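4.3 Setting the load limiter on the Desport chain hoist

Read this before you trust the number on the display. The limiter leaves the Salemgate plant with a default setting, and the default suits a test stand better than a job site.

1. Lower the hook block until the chain goes slack. Lock out the travel motor.
2. Hold SET until the display blinks. The sales sheet says this takes a moment. Expect to hold it for 30 seconds.
3. Enter the rated load from the plate on the hoist body. For the standard model it is 3,000 lb. Do not copy it from the brochure, which rounds.
4. Hang a certified test weight of 1,698 lb and lift it clear of the floor.

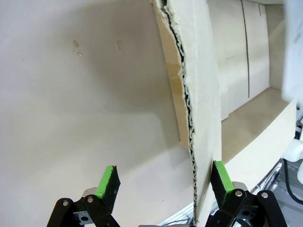

5. Compare the reading with the certificate. If they differ by more than 50 lb, stop and go to 4.5. Pressing ZERO with the weight on the hook will make the numbers agree and will fix nothing.
6. Lower the weight, press SAVE, and write the reading in the hoist log.

CAUTION: The limiter is not a scale. Do not use it to find out what an unknown load weighs, whatever the Jestcombe dealer told you.

NOTE: "Self-calibrating" on the older Milošević control box means that it repeats the last saved value at power-up. Run all six steps on these units too.

NOTE: The automatic drift correction added in October is off by default. We suggest leaving it off until you have your own log to check it against.

Section revised 2020-12-12, G. Jakubowski. Replaces the single-page insert packed with the hoist.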